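Folding and Storing Knitwear in a Small Bedroom

Project report, Textiles and Home Studies
Tímea Orbán
January 24, 2024
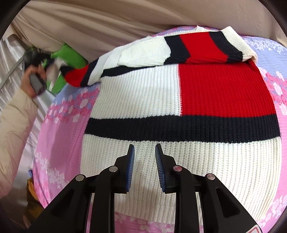
Figure 1. Color-block sweater spread flat on the bed, one sleeve folded across the upper body.

1. Background

My bedroom has one closet and one chest of drawers, and the sweaters have always gone wherever there was space. Most of them were on hangers. By the end of last winter several had stretched at the shoulders, and two had bumps from the hanger ends that did not come out after washing. For this project I wanted to find out which way of folding takes up the least drawer space and leaves the fewest creases.

2. Materials

I used 30 knitted items belonging to my family. They were sorted into thin knits, medium knits and thick knits by pressing a folded sleeve under a ruler. The ribbed sweater in Figure 1, with the cream-white, navy-black and red panels, was put in the medium group. It was useful for practice, as the seam between the white and red panels on the chest gives a straight line near the middle to fold toward.

The drawer is from a chest sold under the name Vudholm. I also used two Grodar fabric boxes, a tape measure and the kitchen scale. All folding was done on the bed. I tried the desk first, but it is too narrow and the sleeves hung over the side and pulled the body out of shape.

3. Methods

Three folds were compared.

Flat fold: lay the sweater flat, fold each sleeve across the upper body, bring in the sides, then fold the hem up to the neck in two steps.

File fold: the same start, but folded once more so that the sweater stands on its edge in the drawer.

Roll: sleeves in, then rolled from the hem up.

In each case the sleeves were straightened before the body was folded. A sleeve that is bunched or twisted makes a lump inside the finished fold, and this was the most common mistake in my first attempts.

Each item stayed in the drawer for a week per method. I then laid it out again and gave the creases a score from 0 to 5. The test began in August, when no one needed the sweaters.

4. Results

The inside of the drawer has a floor area of 2,712 square centimeters. A stack of flat-folded medium knits took up 906 square centimeters of it, so three stacks would just about fit side by side on paper. In practice the third stack had to be squeezed in and the top sweaters slid off when the drawer was opened.

The file fold held the most items. It worked well for thin and medium knits – the thick ones would not stand up unless the row was full. Once I took two out, the rest leaned over.

Rolling was the quickest method but had the worst crease scores on ribbed knits. The hem band tended to curl and stayed curled after the sweater was unrolled. On thin, smooth knits there was hardly any difference between rolling and folding.

The total of all crease scores was 197, and rolled items made up nearly half of it.

5. Problems

The crease score is my own judgment. My classmate Kelemen scored five of the items as a check and gave lower numbers than mine on three. The items also differ in age and fiber, and I did not separate wool from acrylic. The label had been cut out of some of the older ones.

6. What I changed at home

Thin and medium knits are now file folded in the drawer. Thick ones are flat folded in the Grodar boxes on the closet shelf, no more than four to a box. Nothing knitted goes on a hanger except one long cardigan that is too wide for either.

For a second round I would like to test the Okberg drawer dividers, which might keep a half-empty row from falling over.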